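Wrist cameras and grasp retries — worth the extra data?

Sastden board, Methods, 4 replies

We've been rerunning the Langlois two-view method on dishes, and I'd love some friendly eyes on it. Head view first, wrist view second.

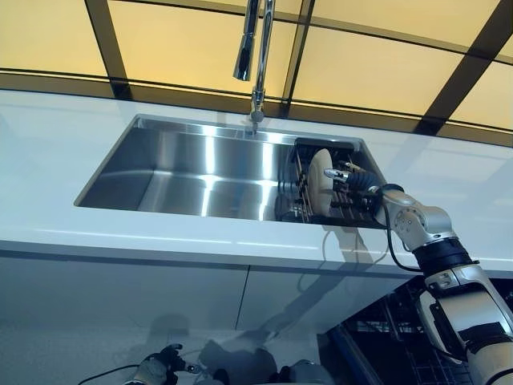
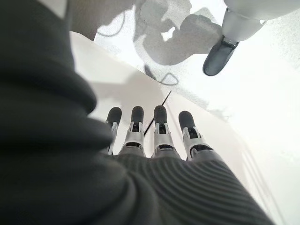 posted by brikano_bench
Thread starter, manipulation group, Sturndale

So, we trained on 613 demos with both views, then dropped the wrist view and trained again. Plates in the rack came out nearly the same, but small stuff got a lot worse!

mossykettle
Lovely work, but 613 is thin. We needed 2367 before our gap settled down.

brikano_bench
Fair! At 560 ours looked just the same, though — so I'm not so sure.

tinhat_lou
I'd blame the knit cover filling so much of the wrist view. Crop it and rerun?

brikano_bench
Crop run goes on Wednesday, thank you both.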